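Kurkudari Clothing Swap -- how we got on up to January
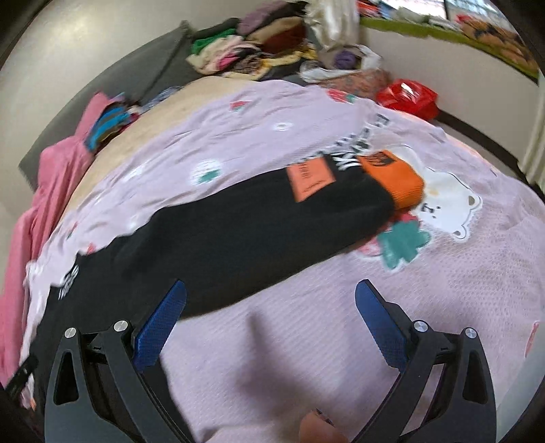
One of the dark items with an orange cuff, on a pink bedspread.

Hello again! I promised you a proper update once the heating was sorted, and it is (mostly), so I'm writing this in the back room with my coat off for once.

The swap is going well. We've had 122 families through the door since your grant came in, and 80 of those have been back at least once. Children's coats go first, every time, and I could fill a rail with school trousers and see it bare by teatime. Grown-up jumpers are slower. I've moved them nearer the kettle, which has helped a bit.

Money next. We've spent 400 pounds of the grant so far, nearly all of it on rails, hangers and the second-hand washing machine from Erkik. The machine is a noisy old thing but it gets through a load in no time, and the delivery was thrown in free -- I did ask nicely. The rest is set aside for rent and washing powder.

Two things haven't gone to plan. The evening opening at the Sitthichai hall was very quiet, so I'd like to try mornings there instead, if you're happy with that. And the leaflets came back with the wrong phone number on them (my fault, I'm afraid), so we've been correcting them by hand.

Oreo, the shop cat from next door, still gets into the sock box whenever the door's left open.

Could you let me know about the mornings before I rebook the hall? I'll send the receipts separately.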